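3. Collecting the Demonstrations

The policy in Section 4 was trained only on demonstrations we recorded ourselves. We used a hand-held gripper with a camera mounted on it, so no robot was needed during collection. The person recording holds the gripper, does the task the way the arm should do it, and the camera saves what the fingers see. We called our data set Mutach to keep it apart from the older Nedura set left by last year's group, which used a fixed overhead camera and a different file layout.

3.1 Task and schedule

Each demonstration was one pick and one place on a tabletop. The target was 2000 demonstrations. We recorded in September, mostly on Thursday afternoons when the project room was free. Murray Desjardins recorded and I checked the files the same evening. We switched roles halfway through so that the data would not contain only one person's way of moving. Murray approaches objects low and from the side. I come down from above, and the difference is easy to see when the clips are played one after the other.

3.2 What was kept

We stopped at 1227 usable demonstrations and did not reach the target. Another 77 were thrown out. Most of these had lost tracking when the gripper was turned too quickly, and the rest had a finger opening that was never logged. We did not try to repair them. Montserrat Herrero, our advisor, suggested keeping the clips where the first grasp missed and the second one held, and these are included in the usable total.

Each clip was trimmed by hand at both ends. This took longer than the recording did. A script that cut on finger motion was tried first, but it removed the slow approach at the beginning of many clips and we went back to trimming by hand.

3.3 Views with no object

Early versions of the policy closed the fingers over bare table. The training clips nearly always had something to grasp in view, so the model had little to learn from when there was nothing. We added short recordings with the gripper held open over the wood and labeled them "no grasp." They were stored in a separate folder and mixed in at training time.
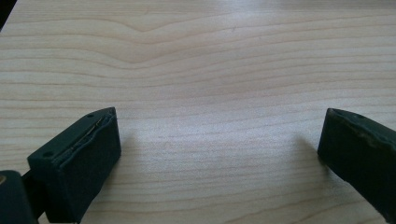 Figure 4. Gripper camera view with the fingers apart over bare tabletop. Light reflects off the wood at upper right.

Reflections were a second concern. The pale surface brightens under room light and the grain fades in those areas. We left exposure on automatic for the whole data set. A fixed setting should be tested by the next group.

Contact: Pirkirby Student Projects | © Pirkirby Robotics Lab | Back to top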